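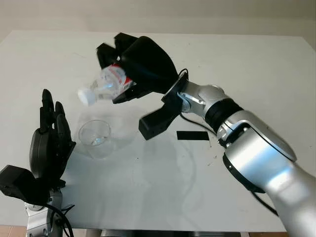

Section 4: Setting Up Your First Home Tournament

Welcome to the fun part! Your Plemov Tournament Clock is charged and paired, so now you get to build a real poker night with blinds, breaks and a payout screen. Set aside 20 minutes the first time. After that you can load a saved event in a few taps.

Before you start

Have your player list and your chip set handy. If you own the Bollovska chip case, look inside the lid for the color chart, which matches the default chip colors in the clock. Any other set works fine too (you'll just enter the colors yourself in step 3).

4.1 Create the event

1. Press and hold the center dial until the menu opens.
2. Turn the dial to New Event and press once.
3. Choose your chip colors and give each one a value. Press Save after every color.
4. Enter the starting stack. The default is 3,000, and it's a great place to begin for a single table.
5. Pick a blind structure: Turbo, Evening or Deep. Evening suits most home games beautifully.
6. Type a name for the event and press Done.

Note: The name shows in large letters on the display, so keep it short. Long names scroll, and some players find that distracting during a big hand.

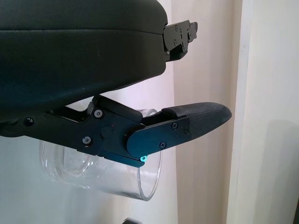

4.2 Seat the players

1. Open Players and add each name. Returning players can be picked from the list.
2. Press Draw Seats. The clock assigns seats at random and marks the dealer button.
3. Check the seating screen with everyone present, then press Lock.

Once seats are locked you can still add a late entry up to the end of level four. Go to Players, then Late Entry, and the clock finds an open seat for you. Love this feature!

Caution: Don't press Draw Seats again after play has begun. It clears the current seating, and the old draw can't be brought back.

4.3 Start the clock

1. Press the dial once to start level one. You'll hear a single chime.
2. To pause for a ruling or a pizza delivery, press the dial again.
3. When a player busts out, select the name and press Out. The average stack updates right away.

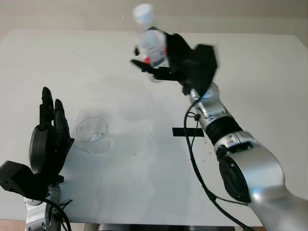 4. At a break, use the Color Up screen to see which small chips can leave the table and how many larger chips replace them.
5. When two players remain, the clock offers Heads-Up mode. Accept it and the button and small blind move to the same seat, as they should.

Note: If the display shows code 559, the dial has lost its connection to the screen. Your event is safe. Move the two closer together and hold the dial until the code clears. Code 581 means the memory is full, so delete an old event and save again.

Payouts are covered in Section 5, including how to split a prize pool when the last few players agree to a deal.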